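## 3.2 What households mean by "done"

Our second coding question looked simple when we wrote it: at what point does a person consider a load of laundry finished? The Ukel diary protocol asks respondents to mark a start and an end for each household chore, and it leaves the meaning of "end" to the good sense of whoever is holding the pen. We now regard this as brave.

Across the 69 households in the sample, respondents placed the end of a load at 4 distinct points: when the machine stopped, when the drum had been emptied, when the items had been folded, and when they had been returned to a drawer. Members of the same household often chose different points for the same load. In 16 homes the disagreement was wide enough that two diaries, kept under one roof, appeared to describe separate weeks. The Heiskanen correction, which averages paired reports, handles this badly. It assumes that both parties are measuring the same event with some error, and we found little reason to think so.
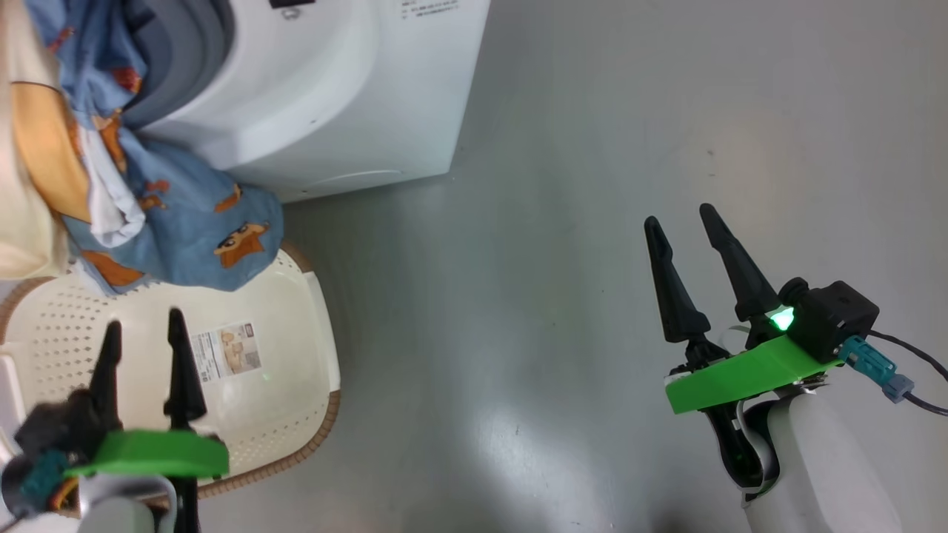

*Figure 4. A front-loading machine with fabric hanging over the rim of the door opening.*

Disagreement was sharpest in the category we came to call the suspended load. A suspended load has left the stage recorded by one diarist and has yet to reach the stage recognized by the other, and it can stay that way for a surprisingly long time. Under the Clovus scheme it has no code at all; coders are told to pick the nearest completed stage, and ours picked whichever one let them go to lunch. Part of the trouble is physical. A blue cloth with cartoon animals on it, draped out of the door as in Figure 4, is neither in the machine nor out of it, and the same arrangement would suit a load going in as well as one coming out. A coder working from a still has no honest way to choose between the two. We therefore added a fifth code, "in between," and applied it wherever direction could not be established from the diary text.

The new code was popular. Of the 3,000 entries we recoded in September, it absorbed most of those that had previously been marked "other," a category whose main function had been to keep the tables from looking untidy. Agreement between coders improved, though we would caution against reading much into this — people agree readily when given permission to say they don't know.

One limitation should be noted. The Stulatis supplement, which asks who in the home is responsible for each chore, was given only after the diaries had been collected. Several respondents used the space to comment on the other diarist's entries, at length and in capitals. We have left these remarks out of the analysis and kept them for a later paper.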